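Home Workshop Planning Budget Tools Storage Contact

Planning a purchase of hand-held grippers for a small shop

July 26, 2019

These tips cover the buying stage only: what to measure, what to put on the quote, and where small shops tend to lose money. They apply to hand-held grippers used to record everyday tasks, and to the arm that will later repeat those tasks on a bench or a mobile base.

Start with the task list, then the catalog. Write down every object the gripper has to hold and measure each one at the place where the fingers will close. Calipers are fine. Record the narrowest and the widest grip, the weight, and whether the surface is smooth. A gripper that opens 20 mm too little is a total loss; one that opens too far is only a nuisance.

Put door hardware on the list early. Lever handles are harder than they look on paper. The fingers must get around the bar with the plate and the door face close behind it, so measure the clearance between lever and door as well as the thickness of the lever. Round knobs need a separate line. So do drawer pulls, which vary more than any other fitting in an ordinary building.

Budget by the pair. Two-handed work needs two matched units, and a left bought in the spring will not always match a right bought in August. Ask the seller whether finger molds or marker mounts have changed between batches. Cultetard quoted us 2869 for a pair with mounts, carry case and one set of spare fingers. Plindon came in lower on the pair but priced the spares separately, and the difference was gone by the second line of the quote.

Fingers are consumables. Gönül Baysal keeps our parts log, and it shows 33 finger replacements on the old pair. Most were cracks at the root, where the finger meets the base. At 55 a set this is the second largest item in the running budget. Order spares with the first shipment to avoid paying freight twice.

Check the markers before the electronics. If your system tracks position by printed markers, the print has to be flat, clean and matte. Glossy prints wash out under strip lighting. Keep a spare sheet of markers in a flat folder, and never trim the white border to make one fit. Wipe the faces with a dry cloth at the start of each session. A marker that lifts at one corner should be replaced the same day - glue is cheap, repeated sessions are not.

Weigh the whole unit. Catalog weight often leaves out the mount and cable. Put the complete unit on a kitchen scale, then hold it at chest height for ten minutes. Anything uncomfortable at ten minutes will be put down at thirty. Grip diameter matters too, so have the smallest and largest hands in the shop try it before the order goes in.

Head harness. Buy one with buckles that can be worked by feel. Elastic loses tension with washing; webbing does not. Two harnesses per person is sensible if sessions run back to back.

Plan the floor before delivery. Walk the route from task to task and note anything that has to be moved, including chairs and stray packaging. Doors should be tested for closing force with a luggage scale hooked over the lever. A stiff closer that an adult hardly notices can be beyond a small arm, and adjusting the closer costs a good deal less than a larger arm.

Line items people forget:
Charger and spare battery for each unit
Calibration board, rigid
Storage drives, two sizes up from the estimate
Case foam cut for the mounts
Door closer adjustment
Return freight on trial units

Our own list ran to 131 lines before duplicates were removed. Belmiro Veloso sorts it by lead time, longest first, and orders are placed from the top down. Vultau had the longest lead time on finger sets when we last asked, so those go out first.

Ask for a trial. Two weeks is enough if the task list is ready on the first day. Run the lever handles first, with both left-hand and right-hand opening doors, and log every slip with the door number next to it. 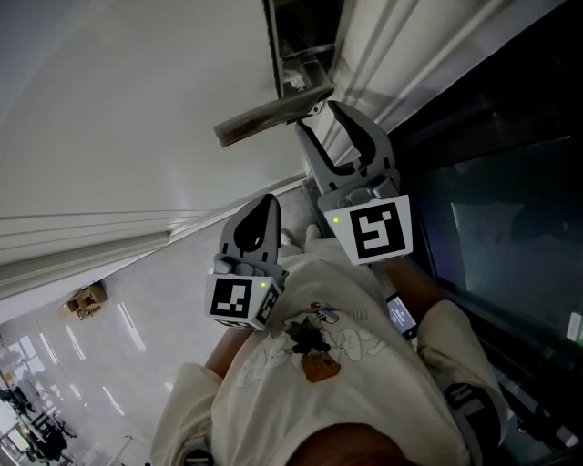

Müzeyyen Kaplan: We skipped the trial and bought from Şimşekoğlu on the spec sheet. Opening width was fine, but the finger was too thick to pass behind the levers on our older doors, and a thinner set added almost a month. I would put the clearance measurement at the top of the page. Does the luggage scale method work on sliding doors, or do you pull from the recess some other way?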